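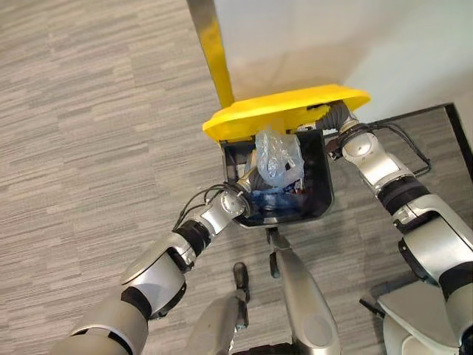
Two-arm bin task seen from the head camera, with the right hand on the lid and the left hand inside the bin.

The Plesard hand comparison is a test procedure for multi-fingered robot hands, developed at the Gamdale workshop in Dristivthorpe. It measures how well a pair of hands, mounted on the same two arms and run by the same controller, can handle household objects that need both hands at once. The procedure is named after the Plesard, the first hand it was applied to. It was later extended to the Maldonado, a hand of similar size with stiffer finger joints.

Background

Earlier tests at Gamdale used a single arm clamped to a bench and a set of rigid blocks. Results from these tests did not carry over well to full-body robots, where the arms share a base with the legs and the reach changes with posture. Work on a floor-level procedure began in November. The first version was released on Friday, June 22, 2018.

Procedure

The main task uses a trash bin with a hinged lid, placed on carpet near a wall. One hand takes hold of the lid at its edge and keeps it raised. The other enters the opening and removes an item. Crumpled clear plastic bags are among the standard items, as thin film is difficult both for fingertip sensors and for depth cameras. Each pair of hands completes 15 trials per item, and the roles of left and right are exchanged halfway through the session.

A trial is scored on six points: approach, lid contact, lid hold, entry, grasp and withdrawal. Contact between the forearm and the rim is recorded but does not end the trial. A trial is stopped if the lid drops, if the bin tips over, or if 260 seconds pass without a completed withdrawal.

Camera placement

The reference view is taken from the head and looks down past both forearms. It shows the lid grip and the bin opening together. Its main weakness is that the entering hand hides its own fingertips once it is below the rim. Wrist cameras were tried as a second source and gave a closer view of the item, but in the dark interior of the bin their exposure settled slowly. The procedure allows either arrangement, provided that both hands under comparison use the same one.

Results

In the published comparison the Plesard completed 61 percent of withdrawals. The Maldonado held the lid more steadily but closed on empty space more often when the item was film. Most failures for both hands occurred at the grasp stage. External cables near the wrist were noted as a secondary cause of lost trials, mainly through snagging on the rim during withdrawal.

Limitations

The procedure covers one bin shape and one floor surface. Lid stiffness is not controlled, and scores from different bins are not treated as comparable. Grip force is taken from motor current only.

See also

Bimanual manipulation
Robot end effector
Underactuated hand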